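Home | About the course | Student projects | Reading list | Contact

The Linanico Label and Its Choral Records: Project Report

Introduction

This report looks at Linanico, a small record label that issued choral and organ music from a rented shop in Hutley. The label is little known outside the county. It put out 44 long-playing records and a handful of seven-inch discs before it closed, and no full list of them has been printed before. The aim of the project was to make that list, to find out how the records were made and sold, and to see how much of the music could still be played from surviving copies.

I chose the label after finding two of its discs in a box of hymn records at a charity shop. Both had plain sleeves with the choir's name typed on a pasted label. Neither gave a recording date.

Background

Linanico began as a sideline. The owner repaired radios and hired out loudspeakers for fêtes, and was asked to tape a parish choir's Easter music. The choir wanted copies to sell, so a pressing was ordered from a plant at Klinhom. Other choirs heard of it and asked for the same service.

Most of the records were paid for by the choirs themselves. A choir ordered a fixed number of discs and sold them after services or at concerts. The smallest order I found in the ledger was 220 copies, for a girls' school, and this also seems to have been the lowest number Klinhom would press at the usual price. The ledger gives total sales over the life of the label's own series – the discs it paid for itself – as 3,795. There were only 15 titles in that series, mostly organ recitals and carols.

Catalogue numbers are a problem. The label used the prefix LN for its own series and LNC for the paid work, but three discs carry no prefix and one number was used twice. I have listed the repeated number as (a) and (b).

Sources and method

The main source was the order ledger, which is kept with other business papers at the local studies library in Hutley. It covers all but the first few orders. I copied every entry into a spreadsheet and checked it against sleeves and disc labels where I could find them. For the early orders I used church magazines, which often carried a notice saying a record could be bought from the vestry.

Playing time was measured from the discs, since the sleeves are often wrong. Each record was cleaned, played once at the correct speed and saved as an uncompressed file. I did not remove clicks or hiss. The files were then named by catalogue number and side.

I also compared the Linanico discs with those of Illetti, a larger label which recorded some of the same choirs a few years later. Where both had issued the same anthem by the same choir, I listened to them one after the other and made notes on speed, balance and the sound of the building. 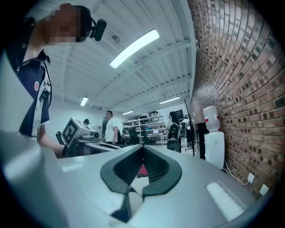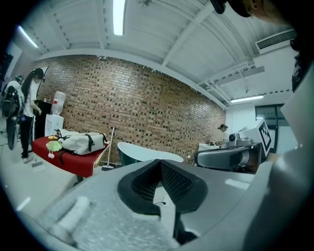 Grey gripper, seen close up in both pictures.

Results

The full list is in Appendix A. I was able to trace copies of all but six of the LPs. Four of the missing ones are school records, which were probably bought only by parents and have not reached the second-hand trade.

The recordings are better than I expected from the way they were made. The ledger mentions one pair of microphones for the whole life of the label, and almost everything was taped in a single evening, often after choir practice. On several discs traffic can be heard in the quiet passages. The organ recitals suffer most, as the low pedal notes are weak and in two cases distort badly near the centre of the disc.

Compared with the Illetti versions, the Linanico ones are usually slower and the choir sounds further away. In the four anthems I could match, the Illetti discs have clearer words. The Linanico discs have more of the building in them, which I preferred in the unaccompanied pieces, though this is a matter of taste.

Sales followed the church year. Orders were heaviest in September and October, for discs to be ready by Advent, and very few were placed after Easter. In one year a late delivery from Klinhom meant a carol record arrived in January, and the ledger shows that most of that pressing was still unsold when the shop shut.

Problems

The ledger is hard to read in places and the owner used short forms for choir names – "St M." could be any of three churches. I settled two of these from the hymn settings listed on the sleeves. The third is marked as uncertain in the appendix.

I had hoped to find the master tapes. The papers include a receipt for their sale with the shop fittings, but it does not say who bought them.

Further work

The seven-inch discs have not been listed in full, and there may be more of them in private hands. Klinhom's own pressing records would help to date the early LPs. I have written to ask whether these survive and have not yet had a reply.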